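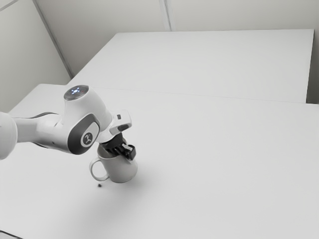 Fig. 1. White arm and wrist joint over a white tabletop (computer rendering).

Week 3: Painting white things white

Welcome back, everyone, and I hope the drying racks have been kind to you. This week we leave colour mixing behind for a while and turn to tone, and in particular to the business of painting pale objects on pale grounds, the subject that brings me more worried faces than any other in the whole course (and I include hands in that).

Most of us, when we first sit down to a white jug on a white cloth, reach for the white paint. Please leave it in the box for the first half hour! Mix three greys before you do anything else, one leaning warm, one leaning cool and one as near neutral as you can manage, and lay them side by side on a scrap of the same paper. Then squint. Squinting is an old trick and you will feel silly, but it knocks out the small detail and leaves you the big shapes of light and dark.

A word on edges. Where a pale form turns slowly away from the light, the change of tone is slow as well, and your brush should be soft and fairly damp. Where it meets its cast shadow the edge is usually firm, at least close to the point of contact, and it loosens as the shadow travels. In Fig. 1 look at the faint grey on the underside of the long link, and how little of it is needed.

Italo Marras, who takes the Thursday group, likes his students to place the single darkest accent first and judge everything else against it. I was taught to leave it until last. Try both.

For next time: two small studies of an egg on a saucer, no bigger than a postcard, one in morning light and one under a lamp. Use paper of 140 lb or heavier, as the thin stuff cockles dreadfully. Bring your grey scraps too, even the muddy ones, and a pencil note of what went into each. I always think I shall remember and I never do.

Last updated: Mon 19 August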